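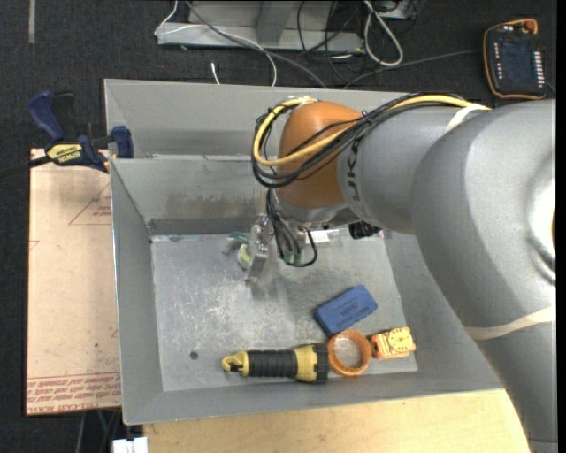

Sorting Small Parts in a Shared Metal Bin
Project report, spring term
Sadia Rana and Noreen Durrani

1. Background

The parts store at Terodmont keeps small items in open metal bins. Students take what they need for a build and put back what is left over. By March most bins held a mix of things, and people were spending lab time looking for one part. Our project was to find out how a single bin should be laid out so that items are easy to find and pick up.

2. The bin

We used one gray bin with sloping inside walls and a bare metal floor. The floor is scratched and shows cloudy reflections, which made shiny parts hard to see against it. Parts that land on a slope tend to slide to the bottom and stay against the wall. There is also a small round hole in the floor. We thought about covering it but left it alone.

3. Method

We made 800 picks over the term, half with the items grouped along the front wall and half with them spread over the whole floor. A pick counted as failed if the item had to be moved before it could be gripped. Item sets were drawn from the Mohmand stock list, which has 3579 entries. We left out anything too large to lie flat. Noreen kept the log and Sadia set up each layout from a printed sheet.

4. Results

There were 366 failed picks in total. Most came from the grouped layout, where items touched each other or lay against the front wall. In the spread layout the failures were mainly items close to the back wall. Green parts were easy to see in both layouts. Clear and silver ones were not.

We also tried a Flesa mat on the floor for 4 short sessions. It cut the glare, but it curled at the corners and thin parts got under it, so those picks are not in the totals.

5. Recommendations

Keep a gap the width of a finger between items and the walls. Do not put clear parts in bare metal bins. The Ostine trays in the cupboard are a better place for them.

6. Further work

We did not test deeper bins or bins with straight walls. The log sheets are in the project folder.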